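Thursday, afternoon session, table 2

Recording for the Ternis set again. The goal is still the same: pick up a tennis ball, put it down near the can, open, go back up. Esben wants 576 episodes before we train the next policy, and she wants the start positions more mixed than in July. I agree with her. In the July data the ball was nearly always straight ahead and the arm learned to go there even when the ball was at the side.

Changes from the morning:
- Gripper speed down one step. At the old speed the fingers pushed the ball away before they closed.
- Wrist camera exposure is now fixed. With auto exposure the table changed color in the middle of an episode, and Chu's loader marked those files as bad.
- Two balls on the table in every episode. The operator takes the nearer one.

The Gavutico pedal is sticking. Three times I pressed it to end the recording and it continued, so the files have a long tail where nothing moves. I wrote the episode names on the sheet - please trim them before the upload to Netholm.

Layout for the third block, wrist view. The can lies on its side at the far end, one ball is away to the right, and the Wilson ball is between the open fingers, closer to the right one.
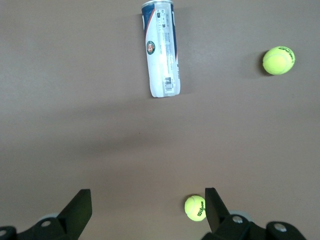 Open points

A ball close to one finger is a good case for us, but I don't know if the operator should center first or just close. Yesterday I centered, Esben did not. We must choose one way, otherwise the model sees both and hesitates.

The shadow across the table is still in the wrist view. I would keep it for four blocks and then move the lamp, so we have both kinds.

To do: clean the pedal contact, ask Chu about the loader limit, print new sheets.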